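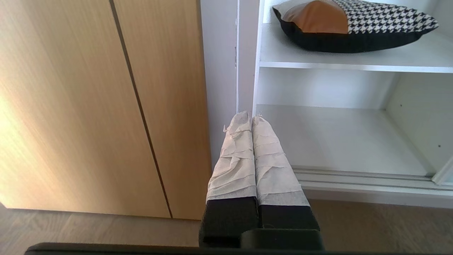 The two doors, with the sun on the lower left.

Wulton Home Woodwork list
Subject: Re: Sun and light wood doors (long, sorry)
Date: 24 Dec 2021

Hi all,

I'm finally getting back to the question from earlier in the week. My own doors are the pale honey kind with the grain running up and down, and as you can tell they go nearly all the way to the floor. Look at the low part of the left one where the sun lands. The grain just about vanishes! Higher up on the same door you can see the lines fine.

Quoting the original so we all have it handy:

> I have a pair of light wood cabinet doors on the side of the kitchen
> that gets all the afternoon sun, and I swear one of them is turning
> a different color from the other. My sister-in-law says it's just
> glare and I should quit staring at it. Is there any way to tell
> whether the finish has really changed? And if it has, do I sand
> the one door, or do I have to do both? I bought a can of the Ofori
> clear satin but haven't opened it yet and I can still take it back.
> Also (separate question) how much space do you leave at the bottom
> so a mop doesn't beat them up?

OK so, first part. Don't decide anything while the sun is on them. I did exactly that two summers ago, talked myself into a big faded patch, and had the sandpaper in my hand before a cloud came over and the patch went away. Some of it was real, as I found out later, but nowhere near what I thought I was seeing. Wait for a gray day or do it after supper with the ceiling light on, and stand straight in front of the doors instead of coming at them from the side. Wood throws light back differently depending on where you're standing, and two doors cut from different boards can look like they came from different stores when really they're just two boards. My right one has some darker tan streaks in it, and I used to blame the sun for that too.

The better test is to find a spot that never gets any light. Take off a knob, or open the door and look at the edge where the hinge plate sits. Unscrew the plate if you have to (put the screws in a cup, please, I'm still short one from last time). If the wood under there matches what's around it, you're looking at glare and your sister-in-law gets to be right. If there's a little rectangle of a different shade, it's real.

Mine had the rectangle. It was faint, but it was there.

Now for whether to do one or both. Both!! I know it's twice the work. I did a single door at our old place in Forkton and for as long as we lived there it looked like I'd borrowed a door from a neighbor. You'll never get new clear coat to look like old clear coat when they hang right next to each other with only that skinny gap between them. It might be OK across the room from each other, but side by side your eye goes right to it.

What I did, for what it's worth: took them down, wiped them with a damp rag and a drop of dish soap, let them sit overnight on the sawhorses in the garage. Then a light sanding by hand, always with the grain, and please check what you've got before you sand anything, if it's veneer you can go through it in no time and then you'll be writing to us about a completely different problem. Mine took it fine but I was being a big chicken about it. Three thin coats, a day between each. The can and a decent brush came to 35 dollars at Dakunberg, and I had the rest lying around.

On the Ofori satin, I'd hang on to it. I've used it on a bookcase and a step stool and liked it on both. It does go on a bit cloudy and you'll think you ruined everything, and then it clears. Do the inside of a door first so you can see how it behaves on your wood. I haven't had mine up long enough to say a thing about how it does against sun, so if somebody has had it by a south window for years, speak up!

A curtain would have done more good than any of it, I suspect. I put one up in March, just a thin one, and it's open half the time anyway because I like the light in there. So maybe don't come to me for discipline.

The mop question. My doors sit pretty close to the floor, closer than I'd pick if I were starting over. It looks nice, you get that neat straight line along the bottom, but crumbs get under there and I have to go after them with a butter knife wrapped in a dishcloth. I'd leave enough to get the cloth in without the knife. And whatever gap you end up with, seal the bottom edge. Flip the door upside down and give that edge an extra coat, or two. It's the part that meets the mop water and in my experience it's the part that was never finished properly to begin with. Mine was bare wood down there, I could feel it with my thumb.

One thing I never worked out and would love an answer on: does anyone rub theirs down with wax on top of the clear coat? I tried a dab on the back of the left one and it got kind of sticky, but I may have used way too much. I still have most of the tin.

Let us know what you find under the hinge plate. And keep the receipt for the can just in case.

Happy holidays from a kitchen with flour all over it

--
You are receiving this because you subscribed to the Wulton Home Woodwork list. Replies go to the whole list.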